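The Ferry to Erside

Hadi Smadi missed the noon boat and had to wait for the five o'clock. He bought a coffee at the Petrauskas bakery by the dock and sat on his suitcase. In it were two shirts, his good shoes and the letters his aunt had written him from the island over 23 years.

She had left him the house. He had not been in it since he was a boy, and what he remembered was the kitchen, where she kept the radio on low and never let anyone else cut the bread.
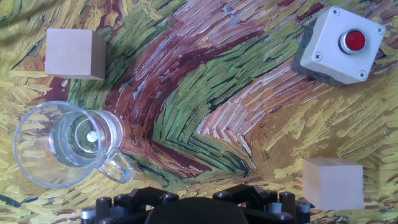 The boat came in late. A woman in a yellow raincoat took his ticket and looked at the name.

"You're the nephew," she said. "I'm Asmaa Kettani. I've got your keys."

She handed them over on a loop of string. The big one was for the front door and the small one was for the shed, and the shed lock stuck in September, when the rain started.

"Did she talk about me?" he asked.

"She said you'd sell."

He went to stand at the rail. Brumard got smaller behind them. He had already called an agent there, and the agent had given him a price over the phone.
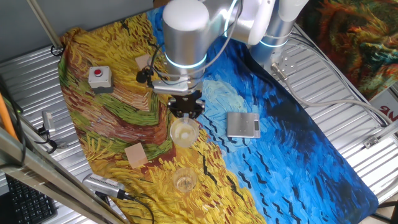 Wheat on one side, blue sky and dark birds on the other.

It was dark when they tied up. Asmaa walked with him as far as the church and pointed up the hill. The front door opened on the first try. Inside it smelled of soap and cold ashes. He found the lamp, then the radio, and turned it on low.

There was half a loaf in the bread box, wrapped in a towel. Asmaa must have left it. He took the knife from the drawer and stood there with it for a while before he cut a slice.

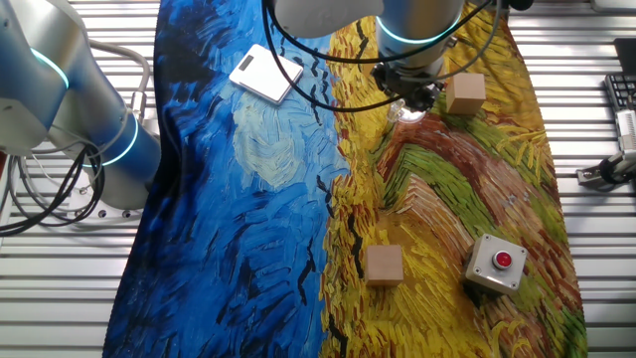 The painted cloth, with its reddish-brown path through the wheat.

In the morning the agent called. Hadi let it ring. He was out at the shed, working the small key back and forth in the lock.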